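Progress report to Golisia, period until end of August
Project: automated packing at Brelia

The first packing cell is now in daily use on the small parts line. It takes over the lifting of the full boxes, 300 per shift. Six colleagues who did this work before have moved to checking and to training of the system. Nobody has lost hours. From the training budget we have used 4000 euro.

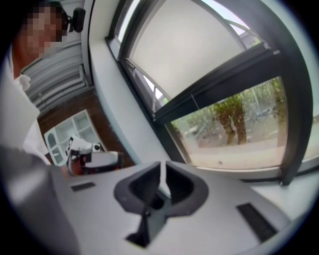

The training work is done by our own packers, in pairs, and Kobe Jacobs makes the planning. They asked for shorter sessions, so we stop now after 25 minutes. The hand-held gripper is light grey and white, with a handle which the fingers can close around, and one colleague finds hers too thick. Marloes Peeters will discuss a smaller handle with the supplier before the next period.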